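Rundholm joint

The Rundholm joint is a method of fixing a wooden shelf board to upright posts without glue, using a round peg driven through the end of the board and a shallow notch cut in the post. It is used mostly in home-built shelving, shoe racks and plant stands. Supporters describe it as a traditional joint. The evidence for that is thin, and most of what has been written about it traces back to a single plan sheet sold by Girik, a publisher of woodworking patterns.

Origin

The Girik sheet says the joint was in common use in farmhouses near Rundholm "for centuries." No dated piece of furniture has been offered in support. The oldest known example is a wall shelf with machine-cut pegs, which suggests a much later date. Later books repeat the farmhouse story, often word for word, and none gives a source.
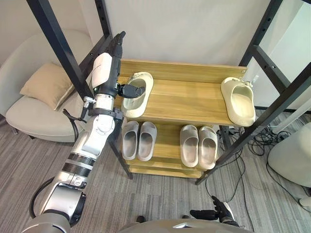
The name may be newer than the joint. Pegged shelves are found in many places, and a peg through a board is not a hard idea to arrive at twice. What sets the Rundholm version apart is the notch, which is supposed to carry the weight so that the peg only has to stop the board from sliding. For light duty the difference is hard to show. A wooden rack shelf with a slide sandal on it asks very little of any joint, and shoe racks are where most people try this one.

Strength

Claims about strength vary widely. The Girik sheet gives a load of 113 pounds per shelf but does not state the wood, the span or how the figure was reached. A test by the Hegarty workshop loaded 2 shelves of the same pine, one pegged and one screwed, and reported the pegged shelf as stronger. One shelf of each kind is not much of a test.
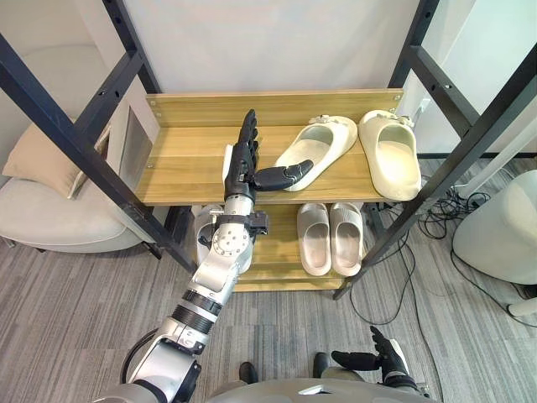 Celtach, a maker of pre-drilled shelf kits, replied in its newsletter that the pegged board had been thicker and that the comparison should be thrown out. The workshop has not published its measurements. Celtach sells screws, of course, and its own figures have not been checked by anyone outside the company either.

Making the joint

The usual steps are to cut the notch, clamp the board in place, drill through the board end and drive the peg. Plans call for a dry hardwood peg. The notch is the part that goes wrong - if it is too deep the post is weakened, and if it is too shallow the peg ends up carrying the load after all.
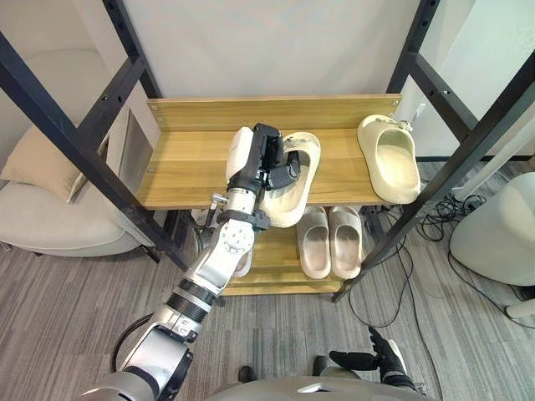
Slide footwear on the upper board of a two-tier rack.

The plan sheet promises a finished rack in 7 hours. Beginners tend to report longer times, with most of the extra spent recutting notches.
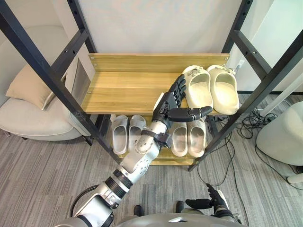
See also

Dowel joint
Housing joint
Shelf pin
Knockdown furniture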